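Haston Water Support
Ticket: Sekitz softener running on schedule but using no salt
Status: Pending customer
Opened: October 2020
Product: Sekitz cabinet softener, electronic head
Installed by: Baloyi Plumbing
Customer: Reshma Modise
Assigned to: Riaan Mabaso, then Saodah Tuhumury

Reshma Modise wrote:

The softener regenerates overnight like it is supposed to. I hear it. The display says it happened. The salt in the tank has not gone down since summer and the water is hard again. I bought test strips and the kitchen cold tap reads 12 grains. The outside spigot, which is not softened, reads the same color on the strip as far as I can tell. So the machine is making all the right noises and doing nothing.

Before you send me the checklist, I have done the checklist. The unit is plugged in. The clock is right. The bypass is in the service position, with both arrows pointing the way the sticker shows. The hardness number in the settings is the one your dealer put in. The drain hose is not kinked. I have also poked the salt with a broom handle, all the way to the bottom, in several places. There is no crust and no hollow.

What I would like is an explanation of how a softener can run a full cycle and use no salt. I don't want a coupon for salt.

Riaan Mabaso (Support) wrote:

Hi Reshma, thank you for the detail and sorry for the trouble. What you describe is most often a salt bridge, where the salt hardens above the water and looks full when it isn't. Could you try pushing a broom handle down through the salt to see whether there is a hollow space? Please also run a manual regeneration by holding the recharge button until the display blinks. Many customers see improvement after that.

Reshma Modise wrote:

See above regarding the broom handle.

I ran the manual regeneration anyway. It ran and finished. Next morning's strip was the same color. I am not sure what "many customers see improvement" is based on, but if improvement means the water in the dishwasher looks different, I'd be careful with that. People look harder after they have pressed a button. I did it myself. I stood in the kitchen holding a glass up to the window and had more or less persuaded myself it was clearer, and then I dipped the strip and it wasn't.
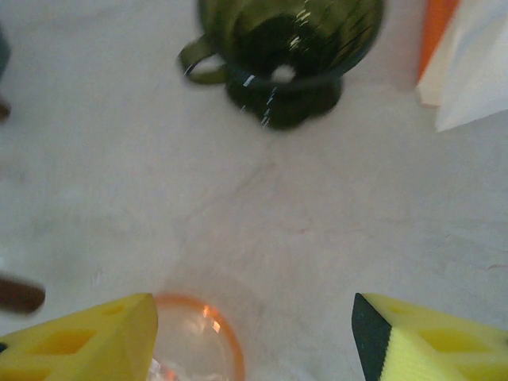 What I can tell you is what the brine tank does. I marked the inside wall with a grease pencil at the water line before starting the manual cycle, and I sat next to it on a paint can with a flashlight. The water level did not drop during the part of the cycle where your manual says it should. It should be sucking brine out of that tank. Then at the end, during refill, it came up a little. So it puts water in and it doesn't take brine out. That sounds like a real symptom to me and I would appreciate somebody responding to it.

Riaan Mabaso (Support) wrote:

Thank you, that is helpful. If the brine level does not fall during the draw, it can be a sign that the resin bed is worn out. Resin does age, and chlorinated city water shortens its life. I can arrange a quote for a resin replacement kit, with installation by a dealer in your area. We also recommend adding the Kokska resin cleaner with each bag of salt going forward.

Reshma Modise wrote:

I don't follow this at all. Worn resin would mean the brine goes through and doesn't do much. It would not mean the brine stays in the tank. The resin is in a different vessel. You could replace it with gravel and the unit should still pull the level down. Please tell me if I have that wrong, and where in the manual it says so.

As for the Kokska cleaner, the label says it "restores capacity." Restores it from what, to what? There's no number on the jug. I am willing to believe iron fouling is a thing and that acid helps with iron. The utility's water report doesn't show any iron worth mentioning at my address. I don't want to pour a product into a machine that isn't drawing from the tank I would be pouring it into.

Please pass this to someone who has had one of these apart.

Riaan Mabaso (Support) wrote:

Understood. I have moved the ticket to our technical team.

Saodah Tuhumury (Technical) wrote:

Hello Reshma. I read the whole thread. You are right about the resin and I have withdrawn the quote. No draw with a normal refill points to suction. In order of how often we see it: blocked injector, air leak in the brine line, stuck float in the brine well, restricted drain. I'd start with the injector.

Turn the bypass to bypass, run a short manual cycle to let the pressure off, then unplug. The injector is under the small cover on the side of the head, held by screws. Behind it are a screen, a nozzle and a throat. Take them out in order and lay them on a towel so you know which way they go back. Clean with warm water and a wooden toothpick. No wire, because scratching the throat changes the suction for good.

Let me know what you find, including if you find nothing.

Reshma Modise wrote:

Thank you. That's the first message in this thread I could do something with.

Cover off. The screen had some grit on it, tan, like fine sand. I would not have called it blocked. The nozzle hole was clear when I held it to the light. The throat was clear too. I cleaned everything anyway and put it back with the old gasket, which looked fine, and ran a cycle. Grease pencil again, paint can again.

The level dropped. It didn't drop far, maybe a finger's width over the whole draw, but before this it didn't move. The strip the next morning was possibly one shade better. I'm not calling that a fix. The grit doesn't seem like enough to explain it and I changed more than one thing by taking the head apart and putting it together again. I might have reseated something.

Tuấn Phan next door has the same model, same installer, put in the same month, and his pulls the tank down properly. I timed his. He thinks I'm being difficult and that a drop is a drop. 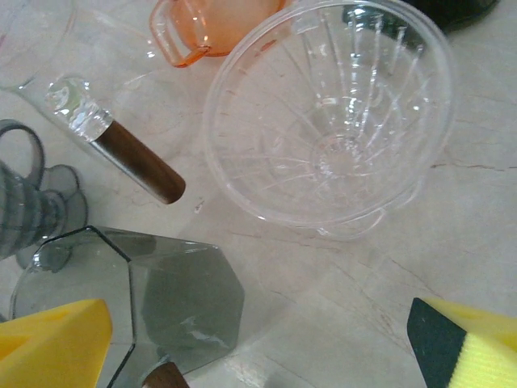
Attachment: clear cut-glass bowl, kitchen counter

Saodah Tuhumury (Technical) wrote:

A finger is low for that head. Partial draw after cleaning usually means there is a second problem, and I would go for air in the brine line. Please check the compression nut where the tube meets the head, and the one at the brine well. Both should have a plastic ferrule and a small insert inside the tube. If the insert is missing the tube squashes when the nut is tightened and you get an air leak you won't see as a drip, since it is under suction at that point and not under pressure.

Having a neighbor's unit to compare is useful. Could you look at whether his has the inserts?

Reshma Modise wrote:

His has them at both ends. Mine has one at the brine well and none at the head. The tube end at the head is oval.

I called Baloyi. Lwazi Maluleke, who signed the install sheet, was decent about it. He said the inserts come loose in the bag and it could have been dropped. He also said that if it had been missing from the start the unit would never have worked, and it did work, for a while. I have thought about this and I don't think it settles anything. I only know it used salt in the spring. I never measured the water then. A slow air leak plus a clean screen might have been good enough, and then the grit took away the margin. Or the tube was round at first and went out of shape in the heat of the garage. I can make up either story and they both fit, so I'm not going to pick one to suit a warranty form.

He is leaving an insert and a length of new tube in my mailbox.

Saodah Tuhumury (Technical) wrote:

I would not pick one either. When you fit the tube, cut the end square and push it in until it stops before you tighten. Change only that, leave the injector alone, and run the same test.

Reshma Modise wrote:

New tube and insert fitted, nothing else touched. Level went down to the bottom of the pickup in the draw, same as next door. Refill stopped at the float. First strip the following morning came out at 2 grains. I tested the outside spigot from the same bottle of strips to make sure the bottle hadn't gone off and it was still hard.

So that looks good. Please do not close the ticket. One cycle is one cycle, and the last thing I "fixed" also looked like it helped. I'd like to see the salt actually go down and I'd like a strip taken right before a regeneration, when the resin should be at its worst, since that's where it will show if the capacity has suffered from months of running without brine.

Also, would someone correct the help page. It still sends people with this exact symptom to the broom handle and then to a resin kit.

Saodah Tuhumury (Technical) wrote:

Leaving it open and set to pending. Please post the pre-regeneration strip when you have it, and a salt level sometime in November. I have sent the help page to the people who own it. I can't promise what they will do with it.

Riaan Mabaso (Support) wrote:

Hi Reshma, glad to hear it is working! I have added a salt coupon to your account for the inconvenience.

Reshma Modise wrote:

Strip before tonight's cycle: between the lowest color and the next one up. I would say closer to the lowest but the light in the garage is yellow, so I'll do it again at the kitchen window tomorrow.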